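Why I stopped trusting the first pose

I spent most of September on one bug, and I want to write it down before I forget how it went. It's a tracking bug. If you work on grippers with cube markers you may have met it already, and if so you can skip to the part with the filter settings.

The setup first. We record demonstrations with two hand-held grippers, one per hand, each with a cube on it that has a printed marker on every face we can see. A head camera looks down at the hands. Software finds the markers, works out where each cube is, and from that where each set of jaws is. Everything after that (the cleaning, the slicing, the training) depends on those positions being right. I look after the part in the middle, a package we call Clodis. Clodis takes raw detections and hands back a smooth path for each hand.

Clodis is not large. The detector is an off-the-shelf one. The rest is a pose solver, a filter, and a lot of checks I have added one at a time after something went wrong. Aravind Pillai wrote the first version and still reviews most of what I change. He calls the checks "the barnacles."

The bug showed up as a twitch. In playback, the left jaws would be moving along fine and then for one or two frames they would tip by a large angle and come back. The position hardly moved. Only the orientation jumped. The filter smeared the jump over its neighbors, so by the time it reached the training set it looked like a small wrist roll that a person might have made on purpose. That's what made it hard to find. A policy trained on the data would sometimes roll its wrist on the way to an object for no reason I could see, and I spent a week looking at the policy.

I should have looked at the raw detections on day one. I know this. I have a note on my monitor that says to look at the raw detections.

What happens is well known to people who do pose estimation. A flat square marker seen from nearly straight on, or from far enough away that perspective is weak, has two poses that explain its four corners almost equally well. One is right and the other is tipped the opposite way. The solver gives you both along with the reprojection error for each, and you take the lower. Most of the time the gap is wide. When it's narrow, a half pixel of noise in one corner is enough to swap them.

A cube is supposed to fix this. With two or three faces in view you solve for all the corners together, and the corners no longer lie in one plane, so the second answer goes away. Clodis did that. But it also had a fallback for when only one face was found, and the fallback took the first pose the solver returned. I had written the fallback. It had a comment saying to revisit it later.

So how often did it fall back? I didn't know, because I wasn't logging it. I added a counter and ran it over a batch of 500 recordings. It printed 923 flips. I was expecting a few dozen. Most were in a small number of recordings where the operator worked with the hands low and close to the body, which puts the cube almost directly under the camera with its top face looking straight back at it. One face, seen flat on. The worst case.

The fix has three parts and none of them is clever.

First, the fallback now keeps both poses and carries them forward. It scores each one against the last good multi-face pose, moved ahead using the angular rate from the filter. If one is clearly closer, it wins. If they're close to each other in score, the frame is marked ambiguous and the filter gets position only, no orientation. The filter can coast on orientation for a short while without trouble.

Second, there's a limit on coasting. After 400 milliseconds with no orientation update, Clodis stops guessing and closes the segment. When a multi-face pose comes back, it runs backward from there and tries to fill the gap from the other side. If the forward and backward paths agree in the middle, the segments get joined. If they don't, they stay split and the recording gets a flag.

Third, the two hands are now solved separately all the way through. The old code shared a noise estimate between them, which was a shortcut from the time when we only had one gripper. A bad stretch on the left would raise the noise on the right and make it lag. I found that one by accident while plotting something else.

I also looked at whether to read the jaws themselves. The jaw outline is dark and has a strong shape, and in principle a small network could tell you which way they point, which would break the tie between the two poses. I tried it for an afternoon. It worked on a white table and got confused wherever the background was busy, and I didn't want a second model to maintain, so I dropped it. Aravind thinks I gave up too early - he may be right.

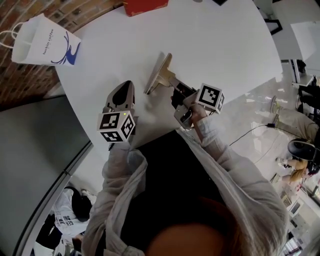 The test set took longer than the fix. I wanted hard cases that I could rerun on every change, so I went through the flagged recordings and pulled short clips by hand. I looked for two kinds of thing. One was the single-face stretch I described. The other was a hand that stays nearly still while it touches an object, because a flip there does the most harm downstream. When the jaws are traveling through open space, a bad frame is noise. When they're at a part, a bad frame changes what the data says about how to hold it.

For labels, I didn't try to get true angles. I went frame by frame and marked which of the two candidate poses was right, or neither. It's a yes-or-no decision and a person can make it fast with an overlay drawn on top. I wrote the overlay as a plugin for Rai, our viewer, with one key for each answer and one to go back. Going back turned out to be the key I used most.

The clips live in a folder called Zastgate. Every merge into Clodis runs against it and fails if any frame that used to be right is now wrong. I know that's strict. It has already blocked two of my own changes, both of which made the average better and broke a clip I cared about. For now I'd like to keep it strict and argue about exceptions as they come.

With the fix in, the same batch has no flips in the frames I checked, and a small number of split segments that I haven't gone through yet. I haven't retrained the policy. The queue is full and I would like to clean up the splits first, so I can't say yet if the wrist roll is gone.

There's a step after Clodis that I should mention. Prurgate is the script that throws out recordings that fail quality checks. It used to look at total tracking loss only. It now reads the ambiguous flags too, and that means it throws out more. I set the threshold loose to start with. The person who recorded those demos did nothing wrong, and a lot of the rejected ones are good work with a bad angle on the cube.

The better answer is to change the mount so that the cube sits rotated relative to the handle and the camera nearly always gets an edge or a corner. I've asked for a printed test part with a wedge under the cube. That changes the offset from the cube to the jaws, so the calibration has to be redone for each gripper, and the old and new recordings need different offset files. Clodis reads one offset file at the moment and assumes it's good forever. That's what I'm working on next.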